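Progress report no. 2 to the Hatel Fund
Project: Household tidying with hand-held grippers
Period covered: February, first part
Prepared by: Meifang Yu, project coordinator
Date: 2/25/19

Dear members of the board,

In the first report I described the preparation of the kitchen and the agreement with Kustska for the use of their apartment. This second report is mostly about the demonstration day, which you asked us to hold before the next payment. I also write about the money and about the points which are still open.

1. The demonstration day

We invited the people of Kustska, our technical partner Ernov, and the neighbors of the building. Six guests came. The program was the same for every group: first a short talk in the living room, then the work in the kitchen, then tea and questions. We planned 2 hours for everything, and we needed a little more, because the guests wanted to try the grippers themselves.

The task for the day was clearing a table. The waste is on the table, the bin is next to it, and the person who holds the gripper must pick up one thing, bring it over the bin and open the fingers. It sounds very easy. For a person with bare hands it is easy. With two fingers and no feeling in them, one has to think about where to take hold of each thing and from which side to come.

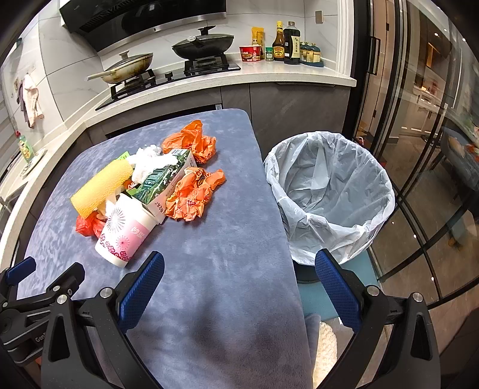
Our choice of waste was discussed for a long time with Ernov. They wanted clean blocks and balls, as in their own laboratory, and I wanted things which people really throw away. We agreed on my list, with the condition that hard and soft things are mixed. So the guests had a paper cup lying on its side, a yellow sponge, a printed carton and crumpled plastic bags in red and orange, all in one heap on the plush mat. The stiff things have sides which the pads can press. A thin bag has no clear side, and the operator must decide which fold to take. I explained this in my talk, and it was the part with the most questions.

One guest from Kustska asked why we do not put the things in a row, with space between them. I answered that in a real home the waste is in a heap, and a robot which learns only from rows will be of little use for the family. She agreed, but she proposed to begin the training of new operators with rows and to go to heaps later. I think this is a good proposal and we will follow it from the next session.

Another guest was worried about the stove, which is close to the table. The rule in our plan is that the gas stays closed during all work with the grippers. I had told this to the operators, but I had not written it on the paper for visitors. It is now written there.

2. What we learned about the work

The grippers are held by people, and the movement is recorded so that it can be used later for teaching a robot arm. In the plan of last year we wrote that an operator can work a full morning. I must correct this. The arm becomes tired, and a tired operator makes short and nervous movements which are not good for teaching. We now make a pause after every 3 rounds. 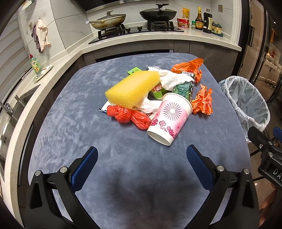 The pause makes the daily number of recordings smaller. Our goal for the whole project is still 2,000 recordings, and I do not ask to change it. I ask only to move the end of the recording phase by about two weeks. The technical staff at Ernov have already said yes to this, and they can use the time to check the first files.

We also need a better rule for when a round is finished. Some operators stop when the last thing leaves their fingers, and others wait and look once more at the table. For the software this difference is important. I will write one page of instructions and send it to you together with the next report.

3. Money

The costs of the demonstration day stayed inside the budget. The largest part was the rent of the apartment. The tea and the printed papers were paid by Kustska, for which we thank them. The invoice from Þorgeirsson for the spare finger pads has not come yet, so it is not in the table which I sent to your office.

4. Open points

The contract with Kustska must be made longer if you accept the new end of the recording phase. Please let me know your decision before I speak with them.

Þorgeirsson asked if they may send two people to watch a normal working day. I have no objection, but I would like to have your permission first.

The written comments of the guests are being typed now. I will send them separately, without names.

With kind regards,
Meifang Yu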